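Laundry room tips for recording good robot demos

I've been recording laundry demos with the Zirnarura crew for a good while now, and I still get a little thrill when a policy trained on our clips opens a door by itself! People keep writing to ask how we set things up at home, so I've put my notes in one place. Most of this is plain housekeeping.

Before you start

Wipe the door glass and the control panel. Fingerprints catch the light differently every day, and the wrist camera is close enough to see all of them.

Pick one window setting and stay with it for a whole batch. Blinds down, daylight coming through is fine. Then do another batch with them up – you want both, just not mixed halfway through an episode.

Empty every pocket. Uriel Montes once lost an afternoon to a coin in the drum.

Sorting the clothes

Use a bag of old clothes you never have to wear. Mine has 47 pieces, and I pull out a small pile for each batch. Solid colors first, then prints, then the awful stuff (tights, anything with straps).

Toss the pile in the basket from standing height and leave it how it lands. If you arrange it nicely, the robot only ever learns nice piles.

Move the basket between episodes. A hand's width is plenty. Turn it too, so the handle isn't always facing the same way.

While you're recording

Go slower than feels natural near the door. Lilibeth Cruzado taught me to breathe out on the approach, and my grasps got so much steadier.

Keep the fumbles! If you miss the rim and recover, that's a great episode. If you miss and give up, mark it as failed and save it in its own folder.

Say the task out loud before each take, the same words every time: "open the door," "load one shirt," "close the door." It makes labeling a breeze later.

Stop at 200 episodes for the day. I did 203 once and the last three were mush.

Afterward

Watch ten random clips at double speed the same evening, while you still remember what went wrong. Check the finger pads for lint, too – a lint roller does it in two passes.

Next up for me is the front loader, starting with the door alone and adding clothes after that.
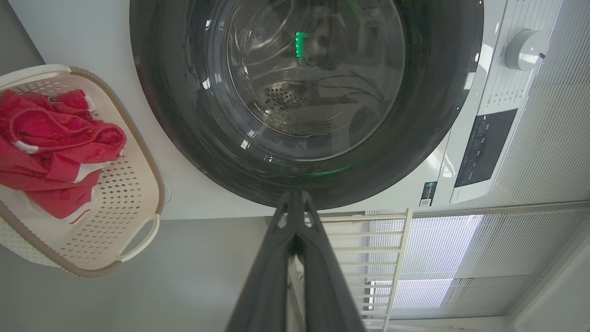
For the door batches I vary the starting pose more than anything else: low, high, off to one side, once in a while nearly touching. Itzel Jaramillo likes a strip of tape on the floor for each start, and I've copied her. Write the tape number in the episode name and you can find any clip again in seconds.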